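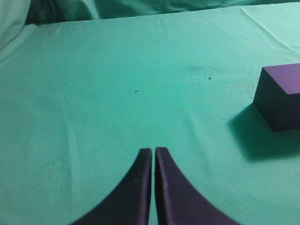 Wrist camera, fingers nearly closed, block to the right on the green cloth.

March 22, 2022
Open day, Plekdale, bench 2

Visitors from Bedoya and Uvden in the morning, walk-ins after lunch. Melaniia Tkachenko ran the talk, I ran the arm. Same pick-and-place as in February, with the purple block and green cloth.

Settings: speed limit down to 50 percent for the public, close delay 700 ms. Left both alone all day. The old delay of 1,000 ms makes people think the thing has hung.

Camera view went up on the big monitor next to the bench. Most questions were about that view and few about the arm. Bedoya wanted to know why the fingers stay in view the whole time. Answer given: the policy uses them as a reference for its own position. Uvden asked about cycle time and did not like the number.

Cloth notes. There is a long diagonal fold coming in from the upper right, plus softer wrinkles down the left side. Dark specks and lint show up clearly against the green, worst near the block, one of them fairly big. Segmentation threshold is still 70, to be checked against specks of that size. Lint roller before the next session. Iron the cloth or replace it.

Block and fingers are both dark purple. Melaniia wants a second block in a different color so people at the back can tell them apart on the monitor. Agreed, will ask Drusik what foam they have.

Open: send Uvden the cycle log. Put speed limit back to normal before anyone runs the regression set.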